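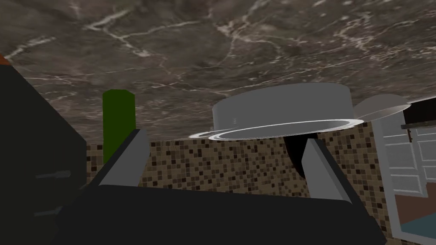 Annual Home Safety Checklist
Property: 101 Tierney Lane, single-family rental, 1,894 square feet
Inspection date: December 21, 2019
Inspected by: Cormac Phelan
Present: Stamatia Ververidis (tenant)
Copy to: Wendell Achterberg (owner)

Ratings used: OK, Monitor, Repair, Not checked. Items marked Repair need a reply from the owner in writing. Comments follow the rating where there is something to say.

1. EXTERIOR AND ENTRY

1.1 Front steps and landing: OK

1.2 Handrail, front: Repair
Bottom post moves when pushed. The bracket is sound but the two lower screws have pulled out of the wood. Longer screws may hold. If the wood is soft once the bracket comes off, replace the post.

1.3 House number visible from street: OK

1.4 Porch light: OK

1.5 Side path: Monitor
One slab has lifted at the gate end. It was noted last year and is a little worse. Tenant uses this path for the trash cans.

1.6 Gutters: Not checked
Ladder access was blocked by a parked trailer. Oisín Scanlon will do these when he comes for the handrail.

2. SMOKE AND CARBON MONOXIDE ALARMS

2.1 Smoke alarm, upstairs hall: OK

2.2 Smoke alarm, main bedroom: OK

2.3 Smoke alarm, back bedroom: Repair
No sound on test. Battery replaced, still no sound. The unit is past the date printed on the back. I left a battery-powered Zirnel alarm in the room for now. A permanent one should go up this week.

2.4 Smoke alarm, foot of stairs: OK

2.5 Carbon monoxide alarm, basement: OK
Moved from the shelf to the wall. It had been sitting behind a paint can.

2.6 Tenant knows how to silence and test: OK

3. ELECTRICAL

3.1 Panel accessible and labeled: Monitor
Clear space in front is fine. Two labels have faded and can't be read. Tenant thinks one is the dryer. Needs to be traced and written in again.

3.2 GFCI outlets, bathroom: OK

3.3 GFCI outlets, kitchen: OK
Tripped and reset normally.

3.4 Extension cords: Monitor
One cord runs under the living room rug to a floor lamp. Tenant agreed to move the lamp to the other wall. Look at this again in March.

3.5 Cover plates: Repair
Cracked plate behind the washer. Same comment as last year.

4. KITCHEN

4.1 Range anti-tip bracket: OK

4.2 Range hood fan and filter: Repair
Fan runs on high only. Filter is heavy with grease and should be washed or replaced before the fan motor is looked at. Part number ends in 809, Dilline stocks it.

4.3 Counter, including underside at front edge: OK
Pushed down and lifted by hand along the front. No movement.
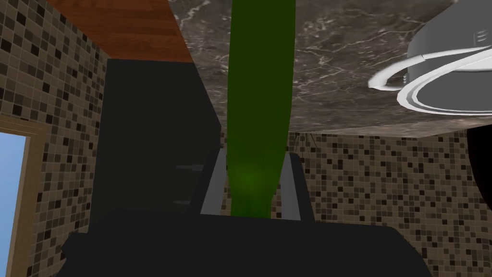
Item 4.3. Kitchen, marble slab from below.

4.4 Backsplash grout: Monitor
Grout is thin in places near the sink. No loose tile found. Reseal at next turnover or sooner if any tile lifts.

4.5 Under-sink plumbing: OK
Ran both taps for five minutes with a paper towel under the trap. Towel stayed dry.

4.6 Fire extinguisher: Monitor
Needle in the green. The bracket is inside the pantry behind the broom, and it should be on the wall by the back door.

4.7 Cleaning products out of children's reach: OK

5. BATHROOMS

5.1 Exhaust fan, upstairs: OK

5.2 Exhaust fan, downstairs: Repair
Fan turns but moves very little air. A sheet of toilet paper would not stay against the grille. Check the duct first. Cathal Keane found a bird nest in the same duct two years ago.

5.3 Tub surface and grab bar: OK

5.4 Toilet secure to floor: OK

6. STAIRS, DOORS AND WINDOWS

6.1 Inside stair rail: OK

6.2 Stair lighting, switch at top and bottom: OK

6.3 Bedroom windows open fully: Monitor
Back bedroom window sticks about halfway and then opens with a hard push. An adult can do it. A child could not. This is the way out of that room in a fire, so I would treat it as a repair if the room is used by the tenant's nephew again.

6.4 Door locks open from inside without a key: OK

7. BASEMENT AND HEATING

7.1 Furnace service tag current: OK
Serviced by Zulel. Tag signed.

7.2 Furnace filter: Repair
Dirty. Replaced during visit with the spare on the shelf. There are no more spares in the house.

7.3 Water heater relief valve and pipe: OK

7.4 Storage clear of furnace and water heater: Monitor
Holiday boxes were stacked against the water heater. Moved with the tenant's help. I put tape on the floor to show where storage should stop.

7.5 Dryer vent: OK
Cleaned from the outside. A good handful of lint came out, none of it packed.

7.6 Signs of water: Monitor
White marks on the north wall, low down. Wall was dry to the touch. Compare after the thaw.

INSPECTION SCORE: 81
Passing score is 75. Open repairs must still be completed.

COMMENTS

Tenant: The cord will be moved tonight. I would like to know before anyone comes for the fan, as I work nights and sleep until early afternoon. The handrail has been loose since the summer and I did report it. S. Ververidis

Owner: Go ahead with the alarm and the handrail. Get me a price on the hood fan before doing anything past the filter. I don't see the summer report on the handrail in my email, but it should be fixed either way. Please order a box of furnace filters and bill me. W. Achterberg

Inspector: Alarm in the back bedroom comes first, then the handrail. Oisín will call the tenant after two in the afternoon to set a time. Cover plate is a five-minute job and he can carry one with him. Items marked Monitor go on the March visit sheet. C. Phelan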